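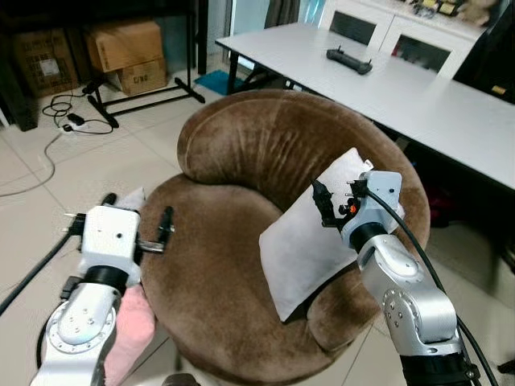 Access and Retention Rules for a Shared Dialect Archive
Project report, Digital Methods in Language Studies
Submitted 23/04/2025

1. Background

The Kullidport Dialect Collection holds interviews with speakers from the harbour district and the villages inland of it. The recordings were made by different researchers under different consent forms, and the transcripts were typed up later in several formats. Until now each depositor has set their own terms. A user who wants material from more than one deposit has to read each agreement separately, and in a few cases the agreement has been lost.

The project examined whether a single set of access and retention rules could cover the whole collection. It did not look at the quality of the transcripts or at the choice of speakers.

2. Material

A sample of 200 records was drawn from the catalogue. A record consists of an audio file, a transcript and a descriptive sheet, although any of these may be missing. For each record the following were noted:

consent form present or absent
wording on re-use by third parties
wording on storage period
personal names in the transcript
file format and date of last change

The catalogue is kept in Grarel, which stores the descriptive sheets as plain tables. Audio is held on a separate server and linked by record number.

3. Method

The wording of each consent form was coded by 2 readers working separately. Where they disagreed, the stricter reading was kept. Forms that mentioned "research" without saying whose research were coded as unclear.

Draft rules were then written and loaded into Stirine, the login and permissions tool already used by the department library. Test accounts were set up for a student, an outside researcher and a depositor. Each account tried to open, download and cite the same records, and the outcome was compared with what the consent form allowed.

4. Results

Unclear wording on re-use was found in 60 records. Most of these came from the oldest deposits, where the form was a single paragraph with space for a signature. Storage period was rarely mentioned at all.

The draft rules gave the correct outcome for the student and depositor accounts. The outside account was able to download transcripts from the Chu deposit in which personal names had not been removed. The cause was a blank field in the descriptive sheet, which the tool read as "open". The rule was changed so that a blank field is treated as closed, and the test was repeated with the expected result.

5. Discussion

Common rules are workable if the descriptive sheets are complete. The main cost is in filling in older sheets by hand. Depositors who can still be reached should be asked to confirm re-use terms in writing. For the remainder, reading on site is the safest setting.

Retention is harder to settle. A fixed period is simple to apply but does not suit recordings of speech forms that are no longer in use. We propose a review date in place of a deletion date, stored in the same table as the access level.

6. Further work

The rules should be tested on the full catalogue before the June intake of new deposits. Joint login with other archives was left out because the record numbers do not match theirs.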